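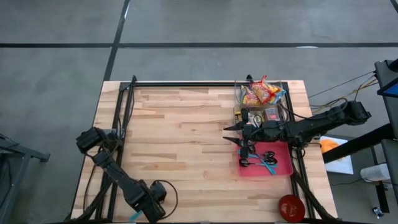 May 12, 2026

Snack bin and tray, second try of the layout

I write this down while I still remember the reasons, because last time I did not and Erick asked me twice why the bin was moved.

Starting point: the snacks for the Skiveck visitors were kept in the cupboard in Flurkdale, on three shelves, and the people who wanted one packet opened all three doors. Now everything goes in the clear plastic bin. I like the clear one for the reason that you see from outside what is left. The grey one with the lid is stronger, but it was always forgotten until it was empty.

Place of the bin: back right corner of the wooden table. I tried the middle first and it was in the way of every other thing. In the corner it loses some reach for short people (me), but the front stays free.

How it is filled. Small and heavy things go low, so the jar with the yellow label is at the bottom left corner and the little box with the red and pink label is also low. The bags go on top. The red, orange and yellow bag lies to the right and the yellow and orange packet leans on it. I do not want to press the bags under the jar again, last month we had crumbs in everything and the bin must be washed with hot water. If somebody finds a better order, please write it here and do not only do it.

The tray. It is the shallow pink-red one, in front of the bin. Scissors with the black handles go in it, and the light blue utensils too. Erick Biwott thinks that scissors should hang on the wall with the other tools. My opinion is that they are used for opening packets and nearly for nothing else, so they should live beside the packets. We did not agree, but he let me keep them there until June. One thing to improve: the blue ones are crossed now and they slide when the tray is lifted. A folded cloth under them could help. I will bring one from home.

The bowl. The round red one stays at the near right corner. It is for the things which are already opened and closed again with a clip. I am not fully happy with the place, it is close to where the elbow goes. Maybe it can change with the tray. Not tested.

Costs: I ordered 30 clips from Gustow and 9 came in the first parcel, the rest is promised. The receipt is in the folder, page 32. Lei was cheaper for the clips but they wanted a minimum order which we would not use in two years.

Care of the table: the wood is pale and it takes every colour. Please no wet jar directly on it, and wipe along the strips with a cloth that is only a little damp. I put oil on it in the winter and I think it needs it one more time before summer - the dry places are easy to feel with the hand.

To do
- cloth for the tray
- ask for the missing clips
- label on the bin with the date of filling
- try the bowl on the other side of the tray for a few days
- read the date on the jar, I forgot to note it

Erick, if you refill before me, the key for the cupboard is in the drawer of room 328.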